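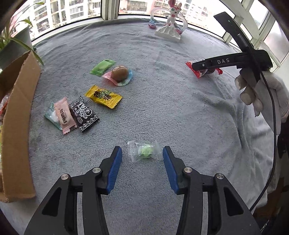 Zovetti hand gripper pair: setup and care notes

This README belongs to the Zovetti recording kit, which is two hand-held grippers with one camera on each. It explains how we prepare the pair before a session, how we look after the fingers, and what to do when a part is worn. Please read it fully the first time. After that, the short list at the end of the setup part is enough.

Maintained by Zuleica Batista and Saeed Babaei. Last revision May 2, 2022.

What is in the kit

- left gripper and right gripper, with cable
- blue ridged finger pads, mounted, and a bag of spare pads
- pivot bolts for the linkage, spare set
- gray knitted gloves with rubberized fingertips
- Vrabec hex keys, the small ones
- a soft brush and lint-free cloth

Setup

1. Put on the gloves before you touch the lens. Fingerprints on the lens are the most common fault in our log.
2. Open and close the jaws slowly by hand. Both sides must move together. If one side arrives first, go to "Linkage".
3. Look at the ridges of both pads. The two pads must meet flat when the jaws are closed.
4. Connect the cable and lead it down on the outer side of your arm. It should never cross between the two grippers.
5. Wait for the green light. If it stays dark, change the cable first and only then the battery.
6. Record a short test with an easy object and watch it before you continue.

Short list: gloves, jaws, pads, cable, light, test.

Work surface

For small packaged sweets we use a gray plush blanket. Crimped wrappers are thin and slide away on a hard table, and the pads then close on nothing. The blanket gives a little under the tips, so the fingers can go under the edge of a packet. The disadvantage is the fluff. It collects between the ridges and the grip becomes weak.

If you work near a window, let the exposure settle before the test recording. Do not change it in the middle of a session.

Pads

Brush the ridges after every session. Wipe with a damp cloth when there is sugar on them, and let them dry with the jaws open. Do not use alcohol, it makes the surface hard.

We change pads after 300 grasps, always both pads of one gripper together. Jussara Camargo tried to change only the worn one at Traltham, and the jaws pulled every wrapper to one side.

Linkage

The silver pivot bolts become loose with time. Tighten each one until the play is gone, then turn back a very small amount. The jaws must still fall open freely. Too tight is worse than loose, because the operator starts to squeeze hard and the hand is tired before lunch.

Known problems

- Session 69 was recorded with fluff in the left pad. The data is kept, with a note.
- Spare pads from the first Zirnby order are slightly too thick. Please do not mix them with the new ones.

Questions about spare parts go to Solange Cordeiro.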